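1月13日 星期一 调色间

蓝色,还是蓝色。上一本本子最后几页也是它,我当时写的是“基本解决”。这四个字以后不许再写。

先记天气,因为今天的结论有一半要怪它。早上雾,中午散,下午有两小时很好的北光,然后天就没了。工作间的暖气仍旧只对靠墙那张桌子感兴趣,窗边的样板干得慢。靠墙的那排一上午就干透了,颜色浅得像另一批货。两排样板用的是同一罐料,同一把刷子,同一个手。手是我的,可以审问。

活儿的背景再抄一遍,免得以后翻到这页的人(多半是我自己)看不懂。Plornville 那边有一组旧百叶窗和两扇门,业主要恢复原来的蓝。Inês Neves 去现场取了漆片,从铰链背后和叶片夹缝里取的,那些地方晒不到,颜色算是老实。业主自己也提供了一份参考,是一张老明信片,印的是另一栋房子。Inês 回信很客气,说我们会把它纳入考虑。我们纳入考虑了,用它垫了杯子。

漆片在放大镜下看有好几层。最外面是一层很厚的现代货,塑料感十足,撕下来像果皮。往里有一层灰,一层发绿的脏东西,再往里才是那个蓝。蓝层很薄,颗粒粗细不匀,断面上有些颗粒亮得过分。粘结料摸着发脆,滴水不化,也不像油。Inês 倾向于酪素。我倾向于再看看,但我在这种事上押她的注一般比较划算。

蓝层的点滴试验,今天重做了,因为上回 Kieran Moynihan 把两个小瓶的标签贴反了,而他至今坚持是小瓶自己换的位置。

碱液一滴:不变。等了一杯茶的工夫,仍旧不变。
稀酸一滴:褪了,褪得很快,边上一圈先白,凑近闻得到一点臭鸡蛋味。

那就是群青。普鲁士蓝碰碱会发黄发褐,怕酸的毛病倒没有。这下跟石灰也讲得通了,原来那位漆匠要是拿普鲁士蓝去兑石灰酪素,第二天早上他就会得到一组棕色的百叶窗,并且大概会怪到邻居头上。

颜料这边:Skolis 的两款群青都到了,一款偏红,一款偏绿。目录上给它们起的名字我不抄了,起名的人显然是靠字数领钱的。偏红那款粒子细,标的是1000目,干粉好看得不像话,打开盖子人人都要“哦”一声。问题也在这里,它太好看了,刷出来一整片都在喊。旧漆片没有这种嗓门。偏绿那款粗一些,沉底快,搅起来手里有沙沙的感觉,安静很多,但冷。两款对掺是自然的想法,下面会讲到自然的想法是怎么花掉一个下午的。

研磨:Otden 的那台三辊机在轰隆了一阵之后又漏油了,位置跟上次一样,垫圈换过了也漏。我把它擦干净,跟它说了几句话,改用玻璃板和磨杵手工来。手工磨有一个好处,就是磨到哪里不动了自己知道。坏处是肩膀也知道。水加得少些,先成硬膏,再一点一点放,磨杵走八字,刮拢,再走。偏红那款几下就顺了。偏绿那款怎么磨都有点涩,我疑心是粒子本身的脾气,不打算跟它较劲,旧漆片里的颗粒也不匀。

酪素。方子还是老方子,脱脂凝乳压干,称好,加熟石灰膏,搅到忽然变稀变透,像是牛奶改了主意。今天用的凝乳是 Hawi Tamiru 带来的,40克一份分在小纸杯里,压得比我压的干净,布纹都没留下。她问我为什么不直接用买来的酪素粉加硼砂,省事,而且不会让整层楼闻起来像奶酪铺后门。问得对。我的回答是旧漆片里有石灰,要试就按它的路子试。她说好,然后把窗打开了。窗边那排样板于是又慢了一截,这一笔也记上。

石灰膏是泡了很久的那桶,上面的水没动过,膏体像冷黄油,挖起来有光。新买的那袋干粉不要用,里面有没化开的小疙瘩,上墙以后它们会在某个潮湿的日子里一个个爆开,留下一脸麻子。桶盖上我贴了纸条:不是酸奶。去年八月的事大家都记得。
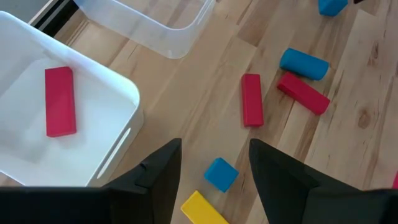 调成的料要当天用完。这句话写在墙上,写在桶上,写在 Kieran 的杯子上,仍然有人把剩料盖好了留过夜,第二天得到一罐橡皮,还要带着气味去跟它告别。石灰酪素一旦开始定形就没有商量,加水只会得到一罐稀一点的橡皮。今天的剩料我全刷在废纸板上了,纸板留着,当作干燥后褪浅程度的参照,也省得倒掉心疼。

底子的问题单独记一段。百叶窗是软木,现场那几片送过来的旧料上,早材晚材高低分明,软的地方已经给风雨啃下去了,摸着像灯芯绒。在这种底子上刷薄料,谷里积,峰上薄,远看是一种带呼吸的蓝,近看就是不匀。业主在邮件里要“均匀而自然”。这两个词我和 Inês 对着看了半天,决定先做到自然,再看业主站多远。

样板用了三种底:旧窗叶(真货,数量有限,省着来),新刨的同种木料,还有石膏板。石膏板纯粹是为了看颜色本身,没有木头在下面掺和意见。新木料吸得凶,第一遍刷下去,水分一下就没了,刷子像在饼干上拖。先用稀酪素水封一遍会好些,封得太浓又会起亮,亮的地方后面挂不住。浓淡的尺度我说不出数字,大概是手指蘸了搓一搓,觉得有点涩但还不粘。以后有谁能把“有点涩”量出来,我请他吃饭。

刷法:第一遍横竖都走,打进去;第二遍顺纹,料要再稀一点,刷完不要回头。Belmiro Magalhães 中午来借梯子,站着看了一会儿,说我回头了。我说没有。他指给我看刷痕的接口,在那里,清清楚楚,像一张没擦干净的嘴。他刷了大半辈子的墙,从不写笔记,也不看色卡,问他这个蓝该加什么,他说“加一点点脏”。然后扛着梯子走了。

加一点点脏。这是今天得到的最有用的技术指导,我花了后面几小时去证明它。

掺色记录,从前往后:

甲。偏红群青单用,白用石灰膏本身的白。湿的时候已经很漂亮,干了以后漂亮得没有分寸。放在旧漆片旁边,像请了个唱歌剧的来念通知。淘汰。

乙。偏绿群青单用。安静,冷,干后略发灰,离旧漆片近了一步,近在明度上,色相往另一边滑出去了。Hawi 说像医院。淘汰,但留板。

丙。两款对半掺。这是前面说的自然的想法。结果是一种谁也不得罪的蓝,放在旧漆片旁边,差得很均匀,哪里都差一点,又说不出差在哪里。我盯了很久,加了一点红又加了一点绿,等于花钱把自己送回原地。淘汰,并向浪费的石灰膏致歉。

丁。偏红为主,掺少许骨黑。骨黑把嗓门压下去了,同时把人也压得有点闷。偏紫。黄昏里看还行,但没有人打算只在黄昏里看百叶窗。

戊。偏红为主,不加黑,加一点点生赭。就是脏。赭石一进去,蓝先是难看了一下,像被人当面批评,刷开干透之后忽然就站住了。放在旧漆片旁边,我走开,去洗手,回来,第一眼没有马上找到漆片在哪里。

戊的比例记在罐底和色卡背面,不抄在这里,上次抄在本子上抄错了一位,那一罐后来刷了自行车棚。

戊再往下分了几个小样,生赭逐次加多,加到第三次已经明显发绿,往回退。群青加黄土会偏绿是小孩都知道的事,我需要亲手确认一次,每次都需要。

光的问题。戊在北窗下跟漆片几乎合上,拿到走廊的灯管底下就分家了,漆片偏灰,样板偏紫。Kieran 说那就告诉业主别在走廊里看百叶窗。他说得对,百叶窗确实不在走廊里,可门有室内那一面。我把样板拿到门厅那盏黄灯下又看,两者又亲热起来。所以问题只在那一种灯管。问过 Inês,她说现场屋里用的什么灯她没留意,会去问。在问到之前,我拒绝为一种也许并不存在的灯管改方子。
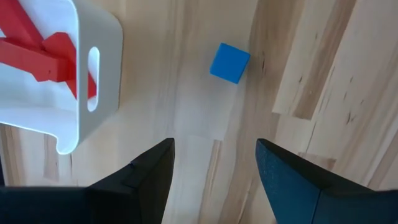

为了把眼睛拉回来,我下午有一段时间故意不看样板,去翻 Cristóvão Godinho 寄来的那份旧讲义。他在 Bragança 教过一阵子木作彩绘,讲义是复印件的复印件,页边有不知道哪一届学生画的鸭子。里面有一节讲明度,说学徒配色十次有八次错在深浅,却总去动色相。我一边读一边觉得被人拍了肩膀。随便拿一个哑光的小方块搁在浅木头上就能看明白,像这个亮蓝色的,朝上的一面比侧面浅那么一点,你要是把两个面分别抠下来贴在色卡上,十有八九会去找两种颜料,可它从头到尾就是一个蓝。叶片也是这么回事。百叶窗每一片都斜着,接的光跟平放在桌上的样板两样,我拿平板去对一片斜插在窗框里的旧叶,对到天黑也对不上。讲义还有一句,说浅黄的木头会把旁边的蓝衬得更蓝。所以在这种木面上判断嗓门大小,等于在澡堂里练歌,谁都觉得自己行。对色以后一律垫中灰纸,纸我已经裁好了,放在抽屉里,请勿拿去包三明治。

于是做了个架子,把戊的样板和旧叶按同一个斜度夹着,放到北窗口。架子是用晾画框和两个衣夹凑的,不好看,能站住。这样一比,戊偏深。色相可以,深了。跟讲义说的一字不差,令人不快。石灰膏加一勺尖,再刷一板,记作戊二。

戊二干得慢,写到这里还没有完全干。湿的时候判断不了,酪素的料干后要浅一大截,浅多少跟底子、厚薄、天气和当事人的运气都有关系。我的办法是同时在废纸板上刷一道,拿到暖气上烘,烘干的那道先看个方向。方向是对的。烘干的跟慢慢干的会有一点差别,烘的容易粉。记住就好,别拿烘的那道去给业主签字,有人干过。

粉化。甲到戊都拿黑布擦过。甲轻微掉色,乙掉得厉害,丙居中,符合它的性格。戊几乎不掉。石灰膏给多了、酪素给少了都会粉,颜料太多也会粉,颜料这东西从不嫌自己多。乙掉得多大概是因为粗粒子要的胶少而我反倒兑稀了,这个推理我自己也不太信,明天照原样再做一板,只把水减掉。如果还粉,就推翻上一句。

耐水。老板子里挑了几块,是上个月刷的,泡了一夜。石灰酪素的那几块没事,边角略软,干回来又硬了。硼砂酪素那块一抹一手蓝。所以室外不考虑硼砂,这一条可以告诉 Hawi,她大概会说知道,然后再把窗打开。

要不要在外面罩一层油,Inês 和我意见不同,各记一半。她的意见是不罩,原来没有罩,罩了颜色会深会黄,以后再修也麻烦。我的意见是窗叶的上沿会积水,业主嘴上说喜欢岁月的痕迹,我见过这种业主看见第一道水痕时的脸。折中的办法是只在上沿端头封一道稀亚麻油,面上不动。她说可以试,但要做得看不出来。看不出来这件事我保留意见,先试。

旧层的处理。最外面那层现代货必须去掉,石灰酪素趴在它上面会整张掉下来,像晒伤的皮。现场用热风加刮刀,温度别高,底下还有一层灰要查铅,查之前谁都别磨。这句我用红笔写了,又描了一遍。Kieran 已经把砂纸装进出差的箱子里了,我把它拿了出来。他说是习惯。我知道是习惯,所以才拿。

铅的试纸柜子里那盒过期了,盒子旧得连印刷的蓝都褪成了我们正在找的那种颜色。有那么一瞬间我想拿它去对色。新的已经下单。

杂项:

磨杵底面有一道划痕,不知道谁干的,不影响磨,影响心情。

玻璃板洗的时候先用冷水。热水会把酪素煮在上面,要用刮刀铲,铲的时候就会有人去怪划痕是磨杵弄的。

石灰进眼睛的那张说明又从墙上掉了,我重新贴了,胶带是好胶带,墙不行。护目镜挂回钩子上,钩子是给护目镜的,不是给 Kieran 的帽子的。

Skolis 的账单里多算了一罐钛白。我们没有订钛白,收到的箱子里也没有钛白。电话打过去,对方说系统显示我们有。我说我看着架子呢。对方说系统显示我们有。改为发邮件。

Otden 那台漏油的事,Belmiro 说垫圈装反了。垫圈是平的,两面一样。他说一样也能装反。我没有理,但临走前还是把它翻了个面,擦干,底下铺了张白纸,明早看。

明天:
戊二干透后上架子,北光,垫灰纸,跟旧叶比,先看深浅,深浅没定以前不许动色相。
乙减水重做一板。
端头封油的试样,用新木料的边角。
问 Inês 那边灯管。
Hawi 说凝乳还有,放在冰箱最下层,写了名字。旁边那盒没写名字的别动,是午饭。

收工前又看了一眼戊二。靠右下那个角先干了,颜色正在从角上往里走,走得很慢。我本来想在旁边写一个词,后来只写了时间,盖上笔帽,关灯。

白纸上已经有一滴油了。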